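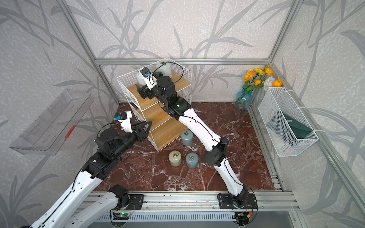 No. 17

Last updated: October

SHELTER ROOM AND KITCHEN, MORE TIPS

Quick one this time. Sirens twice since Saturday on the Seltgate side, lots of messages, putting down what I can before the kids get home.

Water first. Fill bottles to the neck, write the month on the cap in marker, store low. Old soda bottles fine. Milk jugs no, they never rinse clean and they split at the seam. Swap them out when you change the clocks.

Shelf food. Stuff your family eats anyway. If nobody touches canned beets in July they won't touch them in a shelter. Crackers, peanut butter, tuna with the pull tab, dried fruit. A can opener tied to the shelf with string. Yes, tied. Ours walked off three times.

Stove. Siren goes, burner off, then go. Practice it with a cold pot. Wiroj put a strip of red tape on the floor by his stove and the kids yell "red!" when he steps over it. Works for them. Rice left half done: if it sat under 30 minutes with the lid on, back on low with a splash of water. Longer than that I toss it. Soup, bring it to a full boil again.

Bag by the door. IDs, meds, charger, spare glasses, diapers if you need them, small cash. One grown-up checks it. Pick who. In our house we both thought the other one had done it.

Damp in the shelter room. Door open in the daytime, rug out on the rail, baking soda in an open jar. Mildew on concrete: vinegar and a stiff brush, let it dry all the way before the mattresses go back. Never vinegar and bleach together!! Not even one after the other.

Windows. Tape won't stop glass, please quit passing that one around. Heavy curtains closed, beds moved to the inside wall.

Sleep. Yupin Petchrat sent this and I've tried it. Same blanket, same pillow, same order every night even if you end up on the shelter floor. Small lamp, warm bulb. News off one hour before bed, phone face down with alerts on loud.

Kids. Give each one a job. Ours: flashlight, cat, counting heads. The little one went quiet for weeks after last year, didn't want to bathe in case the siren came. We did short baths, door open, towel and shoes right there. Slow but it got better. If it drags on past 4 weeks or they stop eating, call the clinic, dont wait like we did.

Neighbors. Building list on the inside of the stair door, who needs a hand going down. We have 7 flats on ours, in three languages. Write the knock-first people at the top. Igor Matoušek on the ground floor says text him too, he takes his hearing aids out at night.

Batteries next time, and the powdered milk bread that peopel keep asking for.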